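Ticket: garment folding set, sleeve episodes rejected at import
Project: Gurkon
Queue: Collection and labelling
Status: Open, waiting on Makov
Priority: Normal (was Low)
Opened: 23rd March

Summary
The Grukex importer is throwing out folding episodes recorded with the hand-held gripper. Of the last batch of 400, it rejected 47. Every one carries the same message: "grasp target not resolved". Makov's first reply was that the operators are being sloppy and need retraining. I don't buy it, so I'm logging what I've tried before anyone books a training day.

What we expected
Operator opens the fingers, lines up on a sleeve, closes, folds the sleeve across the body, lets go. The importer finds the moment of closing, looks back a short way, and marks the piece of cloth that was going to be picked up. Six garments in rotation, same white surface for all of them.

What we got
Plain garments go through nearly every time. Printed ones don't. Nearly all the rejects are from the lavender one with the seahorses, and the rest are from a striped top that was already on the watch list.

Step 1 – checked the finger tracking
Replayed a handful of rejects beside a handful of passes. Finger width reads properly in both. Open is open, closed is closed, and the time stamps line up. Makov asked whether the finger mounts had worked loose. I put a wrench on them anyway. They hadn't.

Step 2 – checked the lighting
It was suggested that glare off the white surface was confusing the garment outline. I dimmed the overhead panel and recorded 40 new episodes. Reject rate was no better. I put the panel back where it was, because the plain garments had been fine under it all along and I'd rather not change two things at once.

Step 3 – looked at the rejects by eye
This should have been step 1. I pulled stills from before the fingers close and went through them without the overlay. With the overlay on, you end up looking at the coloured outline and trusting it.

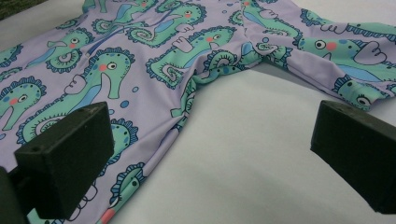 Lavender seahorse garment, fingers open, sleeve running to upper right. Overlay off.

A person has no trouble telling sleeve from body in that one. The importer split it into a heap of little regions, several of them following the navy outlines of the seahorses. The bunched part between sleeve and body came out as a separate object. It looks to me as though the outline model is reading the print as edges of cloth, then giving up when it can't decide which piece the fingers are heading for.

Step 4 – tried the suggested fix
Makov sent a settings file with heavier smoothing and said it "should clear most of these". Reran the 47 rejects. It cleared a fair few, so I was briefly hopeful, then I opened them. In most of the ones that now pass, the marked grasp target is a patch in the middle of the body, nowhere near the sleeve. So they go into the training set with a wrong label and no warning. I would sooner have the rejects. Settings put back.

Step 5 – tried smoothing the garment out first
Had an operator flatten the garment by hand before each attempt. Rejects dropped a bit. I don't want to keep doing it, though. The whole point of Gurkon is to show the learner cloth the way it lands, with bunches and wrinkles, and if we tidy it up every time we're teaching it to fold laundry that's already half folded.

Where this leaves us
I don't think it's the operators. The same people record the plain garments on the same shift and those go through. I also don't think it's fair to drop the printed garments from the rotation, which has now been proposed twice. Ateş wants a release in June that copes with kids' clothes, and kids' clothes have things printed all over them.

Asked of Makov
– Tell us what the outline model was trained on, and whether any of it was patterned. I've asked this before and got a brochure.
– Add a switch so we can label the grasp target by hand on rejects without the importer overwriting it.
– Don't push the smoothing change as a default.

For our side
– Keep rejected episodes. Don't let the nightly cleanup remove them.
– Hold the retraining session until there's an answer to the first point.
– Seahorse garment stays in the rotation.

Update, same ticket
Makov replied that the next importer build "improves handling of complex textiles". No notes attached, and no word on the training data. I've asked for the build so I can run the 47 through it with the overlay off, and I'm leaving the ticket open until I've looked at the results myself.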